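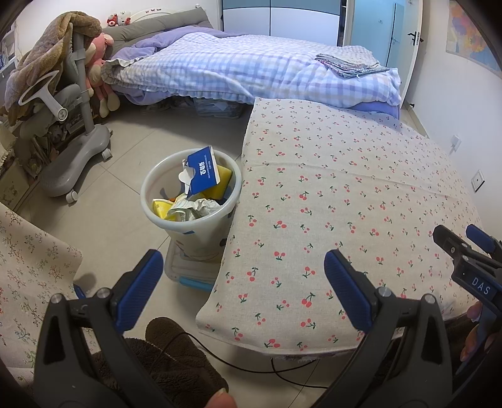 Solomiia Kravchuk wants to know if you can rent in Dromau before you have a local bank account, and my answer is yes, but the deposit is where you'll get stuck. I got stuck there for most of June so let me just put it all in one thread.

Your landlord will ask for a deposit. Mine was two months' rent. You do NOT hand it over in cash and you don't wire it to the landlord's own account, even if they're lovely and they offer you coffee.

It goes into a blocked deposit account with both names on it. Neither of you can touch it alone. To open one at a bank you need a signed lease, and my landlord wouldn't sign the lease until he'd seen the deposit. Round and round we went!

What got me out of it was a guarantee company. I used Drillanier. They send the landlord a certificate saying they'll cover the deposit, you pay them a yearly fee, and you keep your cash for things like a mattress and curtain rods (why do curtain rods cost so much here).

My fee was 187 for the first year, plus 64 to set it up. Read that again before you sign, people - the fee is gone. It isn't a deposit, you never see it again. If you stay a long time you end up paying for the same apartment twice over, sort of.

So my plan was guarantee first, real deposit account later. You can switch. I switched in month four, once my bank account was open, and Drillanier refunded nothing for the months I didn't use. Check the cancellation page, it's at the very back.

Papers they asked me for: passport, work contract, the unsigned lease, and a letter from my old landlord saying I paid on time. That last one took the longest. My old agency, Pană, had moved offices and my emails were going to an inbox that no one opened. Get the letter BEFORE you leave your old country.

If it's in another language they may want a translation. I did mine myself, typed it up neatly, and they took it. A friend did the same thing and got told to use a sworn translator. I think it depends who's at the desk.
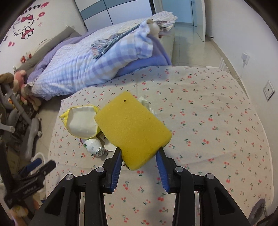 Page 2 of 2

OK, part two, the handover visit, because so many of you asked.

When you get the keys you walk through with the landlord or the agent and fill out a condition form. Go slow. Ours was booked for a Thursday at lunchtime and the agent clearly had somewhere to be. I made her wait while I wrote down every scratch on the window frames.

Anything missing from that form is yours when you move out. My neighbor paid 88 for a cracked bathroom shelf that she swears was cracked when she came. It wasn't on her form, end of story.

You usually get a few days to report stuff you only notice later, like a burner that won't light. Do it by letter and keep the receipt. I take mine to the post counter next to the Tralline stop - it's open till seven.

Total sitting in my deposit account now: 1154. It earns basically nothing, but it has my name on it and I can sleep.

Solomiia, send me a message if your landlord pushes for cash. I've still got the wording I used to say no politely.

Contact | Copyright, all posts belong to their author | Back to top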